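Subject: Re: [members-invest] Change of default fund in the Zervas savings plan

From: Ecaterina Dobre
To: members-invest list

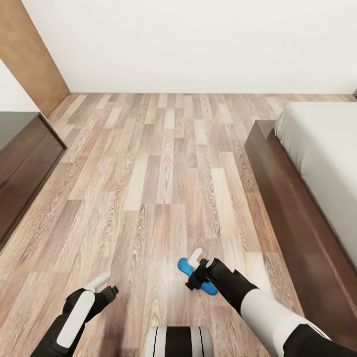
Dear members,

Thank you to everyone who wrote in after the May notice. Several messages raised the same points, and Ms. Tanabe's covers most of them, so I am replying to hers on the list. Her message is quoted in part, with her permission.

Kanako Tanabe wrote:

> The notice says the default option will move from the Grotell Balanced
> Fund to the Woltance Target Date series. I have been in Grotell since I
> joined and never made an election. Will my existing balance be moved, or
> only new contributions? Will I be out of the market while this happens?
> And does the move count as a sale for tax purposes?
>
> I would also like to know why the notice compares expense ratios but
> says nothing about the administration fee on our statements.

On the first question, both will be moved. Members who have never made an investment election will have their full Grotell balance transferred to the Woltance fund whose target year is closest to the year in which they turn 65. New contributions will follow the same direction. Members who have made an election, including those who chose Grotell on the form, will not be moved. If you are unsure which group you belong to, the "Elections" page of your account shows either a date or the words "default applied."

The transfer will be made in cash. Grotell units will be redeemed at the closing price on the transfer date, and Woltance units will be bought at the closing price on the next business day. Your balance will therefore be uninvested overnight. We asked Vetutton, as recordkeeper, whether a same-day exchange could be arranged. They replied that the two fund families settle through different agents and that they could not guarantee it. Members who do not wish to have this gap may make their own election before the transfer, but should note that an exchange between fund families made online is handled in the same way.

The transfer takes place inside the plan and is not a taxable event. You will not receive a tax form for it. Members who hold Grotell units in a personal account outside the plan are not affected by this change in any way.

On fees, Ms. Tanabe is right that the notice was incomplete. The administration fee is charged by Vetutton, is separate from the expense ratio of any fund, and stays at $60 a year for each account, taken in four equal parts. It does not depend on the fund you hold. A corrected notice will include this line. Accounts under $300 remain exempt.

Evanthia Konstantinidis asked how many people are affected. At the last count, 1,175 accounts were in the default option with no election on record. A further 200 accounts hold Grotell by choice and will stay where they are. Grotell will remain on the plan menu, and there is no present proposal to remove it.

Joyce Minja asked whether the Woltance series holds more in stocks than Grotell does. For younger members it does, by a wide margin. For members within a few years of retirement it holds less. The Grotell fund keeps the same mix for everyone, whatever their age, and this was the main reason for the review. Members should read the Woltance prospectus, in particular the table showing how the mix changes over time, and decide whether it suits their circumstances. The plan office cannot give individual investment advice.

Elections must reach Vetutton by 4:00 p.m. on the last business day before the transfer period opens. Paper forms are accepted but must be signed on both pages. A number of forms from the previous round were returned for a missing second signature, and the members concerned were placed in the default. The online form does not have this problem.

Please do not send account numbers or birth dates to this list, as its archive is open to all subscribers. Questions about a particular account should go to Lama Ghanem in the plan office, who can view your election record and confirm your target year.

The corrected notice will be mailed to all members and posted to the list in the same week.

Sincerely,

Ecaterina Dobre
Plan Office
Zervas Employees Savings Plan

--
You are receiving this message as a subscriber to members-invest.
To leave the list, reply with the word "unsubscribe" in the subject line.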